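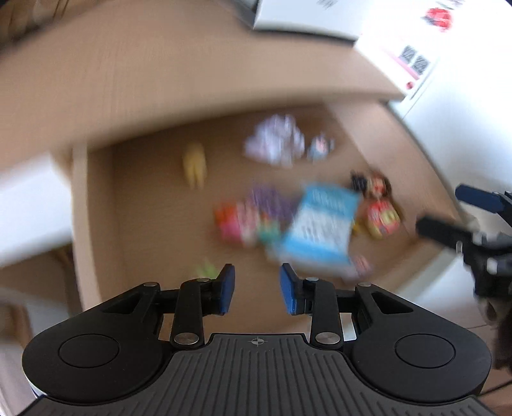 # Setting up the Prukard hand gripper pair and recording your first shelf task

Updated September 21, 2018

These steps take you from the closed case to a first set of usable recordings with the Prukard, the two-handed gripper kit from Trindex. They apply to the standard kit with blue finger pads. If you bought the single-hand version, skip the pairing section.

The kit sells for $1,599 and includes two grippers, two cameras, a pad set, a sync cable and one seat of the Cluvilik recording software. You supply the computer. An ordinary desktop with two free USB ports and a solid-state drive will do.

## Before you start

- Charge both handles. The light on the base turns steady green when a handle is full.
- Install Cluvilik and sign in with the license key on the card in the case.
- Clear enough disk space. Both cameras together fill 70 GB in a long day of recording.
- Pick a shelf you can reach into with both hands and without leaning on it.

## 1. Check the linkages

Hold the gripper by the handle and squeeze the trigger slowly. The two arms should close at the same speed and the blue pads should meet along their full face. Look at the silver pivot pins while you do it. A pin that has worked up out of its plate can be pressed back with a thumb. If it comes up again, the clip under it is missing, and you will need one from the spares bag.

Do the same with the second gripper.

## 2. Fit the pads

The pads slide onto the ends of the arms and lock with a quarter turn of the small screw behind each one. The ribbed side faces in. Do not overtighten. The screw goes into plastic and it will strip.

Trindex rates the pads for 2,500 grips. We changed ours earlier than that when we worked with cardboard, which leaves dust on the rubber and makes smooth wrappers slip. Wiping the pads with a damp cloth between sessions helps.

## 3. Mount and aim the cameras

1. Clip the camera onto its bracket with the cable pointing back toward your wrist.
2. Open the live view in Cluvilik.
3. Find the small crosshair printed on the gripper body, near the top center of the ribbed part.
4. Tilt the camera until the crosshair sits inside the green box on the screen.
5. Tighten the bracket and check the view again. It often moves a little as the screw bites.

Both pads should be in view with the jaws fully open. If one is missing, the camera is turned to the side and the software will reject the recording when it processes it.

## 4. Pair the two hands

Connect the sync cable between the handles and hold both triggers down until the lights blink together. In Cluvilik, open Devices and choose Pair. Name them Left and Right now. They can be renamed later, but old recordings keep the old names.

Leave the cable connected for the first session. Wireless sync is offered under Settings, and it dropped out on us twice in one afternoon in June. The update since then seems better, but we still use the cable for anything we intend to keep. Run it behind you so it doesn't hang in front of the shelf.

## 5. Lay out the shelf

Small boxed and bagged goods are a good place to begin. Mix stiff boxes with soft packages so you get both kinds of grip, and put at least one item in a tilted position. Every item should fit between the open jaws on at least one side.

Don't pack the shelf tight for the first recordings. You need room on each side of an item for the arms, and the rounded housings at their base are wider than they look from the handle end.

## 6. Calibrate

Press Calibrate and move each gripper slowly across the front of the shelf, left to right, then top to bottom. Cluvilik is building a map of the space from what the cameras see. Plain surfaces slow this down. Printed labels, logos and box lettering give it something to hold on to, so leave those in place on and near the shelf.

Calibration takes 33 seconds if you keep a steady pace. If the bar stops partway, back up a few inches and repeat the last sweep.

## 7. Record a task

1. Hold both grippers open in front of the shelf.
2. Tap the left trigger twice to start recording.
3. Reach in with one hand, close on the item, and lift it clear.
4. Set it down in its new place and open the jaws fully before pulling back.
5. Tap twice again to stop.

Keep your pace down. Fast swings between items blur the picture, and the tracker loses its position if the blur goes on for long. A short blurred stretch is fine and the software fills it in. Keep the idle hand in the working area too, with its jaws clear of the other hand's path.

## 8. Review and export

Play the recording at half speed. Delete any take where the item fell or your sleeve covered a camera. Mark the rest as Keep and choose Export. The Mirani format is the one most training tools open directly. The raw format keeps the full video and is much larger.

## Common problems

**Jaws read as closed when they are open.** Run the trigger zero under Devices, with your finger off the trigger.

**One hand drifts away from the other in playback.** The sync cable is loose at the handle. Reseat it and pair again.

**Crosshair not found.** Clean the gripper body. A fingerprint over the mark is enough to cause this under a bright lamp.

**Tracking lost near a white surface.** Move back until more of the shelf is in view, wait for the green light, then go on.

Spare pads, pins and clips are sold as one pack. Have the serial number from the inside of the case lid ready when you order.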